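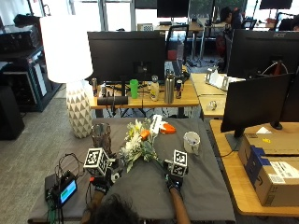
Travum Hand Capture Kit
Section 3: Your First Tabletop Session

You've got the kit unpacked and charged, so now comes the fun part! Flowers and a vase make a great first task: stems bend and petals overlap, and the Travum picks up far more of that than you might expect.

Before you start

Cover the table with a plain, dark cloth. Set the fixed camera so it sees the whole cloth, then clear a path for the cables.

1. Put on the gloves and fasten the wrist straps. Snug is fine, tight is not.

2. Click one marker cube onto each glove. Listen for the snap.

3. Hold both hands over the cloth for 3 seconds. The status light turns green when both cubes are found.

4. Lay out your objects within easy reach and press Record.

5. Pick up, turn and place things at your normal speed. Really, just work the way you always do (the tracker is quick enough).

Note: If a cube drops out of view, bring that hand back over the cloth and carry on. Kestden, the desktop software, marks the gap for you.

Caution: Do not pull a glove off by its cable. Release the strap first.

Adding the gripper camera

The hand-held gripper has its own wide-angle camera, and it takes in a surprising amount of the room.

6. Plug the gripper into port 8 and wait for the preview.

7. Point it toward the table and check that your objects show up in the round picture.
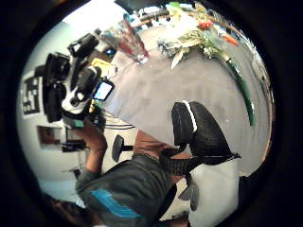

Figure 3-1. Gripper camera view with flowers on the tabletop. Strong curving is normal.

8. Turn the gripper slowly through a quarter turn each way. You don't need to keep it level; Kestden sorts out the rotation later.

9. Record a short test of around 24 seconds and play it back.

Checking for close-up blur

Scrub through the test clip before moving on. Anything very near the lens goes soft and can fill most of the view. 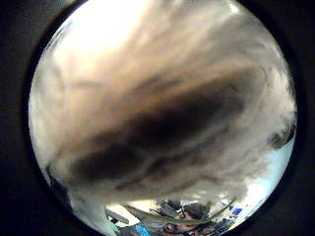
Figure 3-2. Pale surface too close to the lens, with a strip of the room at the bottom.

10. If you see long stretches like Figure 3-2, move the gripper back and record again. Short ones can stay in.

Caution: Wipe the lens only with the cloth supplied. Paper towels scratch the coating.

Storage for long sessions is covered in Section 4.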